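Workshop notebook, October
Dye bench, Prerkley

Start 8:40 a.m. Madder pot from yesterday still had a skin on it, so I skimmed it before turning the heat back on. The thermometer on the left burner reads low against the other one. I swapped them and got the same offset, so it is the thermometer and the burner is fine. Marked it with tape.

Madder, second bath

Goal is the pale pink for the Beddoe order. The first bath went to brick, which is too strong and too orange. The second bath is the same root, drained once and refilled with tap water. No chalk this time. Our water is hard enough that I think the chalk was pushing it.

Cloth for this run is the cotton we got from Vanasel, scoured twice. The first scour water came off yellow and the second nearly clear. I would still like to try a third scour on one piece to see if it changes how even the color comes out, but there was no free pot.

Weighed out dry: 281 g of cloth. Mordant went on the day before with alum acetate, then a wheat bran rinse. The bran bag split in the bucket again. If anyone uses that bag, tie it below the seam. I spent a good while picking flakes off the cloth and there are probably a few left.

Cloth in at 9:15, cold. Brought it up slowly over an hour. The notes from spring say to hold well below a simmer, and I held it there except for one stretch when I was on the phone with Zorninetti about the missing drum of soda ash. They say it shipped. The bath went up to a light steam during the call, and I added a jug of cold water to bring it back. I do not know yet if that browned it.

Pulled a corner at 10:30. Pink, a little toward salmon. Pulled another at 11:00, darker, same hue. Took the cloth out at 11:10 and let it cool in a bucket of bath water before rinsing. Going straight to cold rinse gave us the streaks last time.

Test strips

Cut seven strips from the end of the piece before the full rinse and ran them separately.

Strip 1: plain rinse, no soap. Keep as reference.
Strip 2: neutral soap, warm. Very slight loss of color.
Strip 3: neutral soap, hot. More loss, and the hue moved cooler. This is the closest to the Beddoe swatch.
Strip 4: washing soda, a pinch. Went toward blue-pink right away. Too far.
Strip 5: vinegar dip. Went orange. Expected.
Strip 6: iron, very weak. Dull mauve. Nice color but no use for this job.
Strip 7: left in the bath overnight, cold. Will check in the morning.

All strips are pinned to the board by the door, with the numbers written on the masking tape and not on the cloth. The laundry pen bled last time.

Rinse problem

The rinse took much longer than it should have. I used six changes of water and the last one still had a tint. Ruby-Lee Costigan came by and thought the cloth had been packed too tight in the pot, so that loose color was sitting in the folds. I think she is right. The pot is rated for more than I put in it, but that rating must be for yarn. For cloth I would say 200 g is the limit if it is going to move freely. She also suggested stirring from the bottom up with the flat paddle, where I had been pushing the cloth around in a circle. Tried it on the last two rinses and it opened up better.

There is a faint darker band along one fold. It shows in daylight and disappears under the shop lights. It may even out after the hot soap. If it does not, this piece goes to samples and I will do the order in two smaller batches.

Soap step, full piece

Based on strip 3, did the whole piece in hot neutral soap for 15 minutes, then two rinses. The water came off pink for the soap and close to clear after. Spun it for a short cycle in the small machine and hung it over the wide rail, with the rail covered in an old sheet. The bare rail left a rust line on the Vanasel linen last winter and I do not want to go through that again.

Dry weight afterward: 251 g. The lower number bothered me until I remembered the seven strips came out of it, plus the two corners, plus the ragged edge Ruby-Lee trimmed. I did not weigh the offcuts. Should have. Next time weigh before and after cutting so the yield figure means something.

Pressing and checking

Pressed from the back with a damp cloth, medium iron. Madder can shift under a hot iron and then come back as it cools, so do not match against the swatch until it has sat for a while. I matched at 4 p.m. by the north window. It is a shade deeper than the Beddoe swatch, same family. I would send it, but Ruby-Lee wants to see it against the second swatch first, the one with the glazed finish, since glazing makes everything look lighter.

Pink blanket, late afternoon:

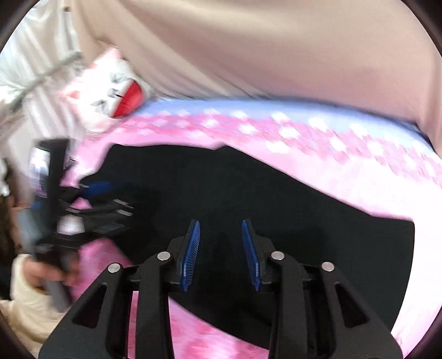
To do

Check strip 7 first thing and write the result next to the others.

Third scour on a small piece of the Vanasel cotton, then the same bath, side by side with the twice-scoured.

Call Zorninetti again for the tracking number. If there is still no soda ash, borrow from the paper room and write down how much.

Save the madder root. There should be one more weak bath in it. It is in the lidded bucket under the sink, labeled, with the date it was opened. Do not add it to the compost.

New bran bag. Double seam.

Order a thermometer. The taped one is fine for the rinse buckets.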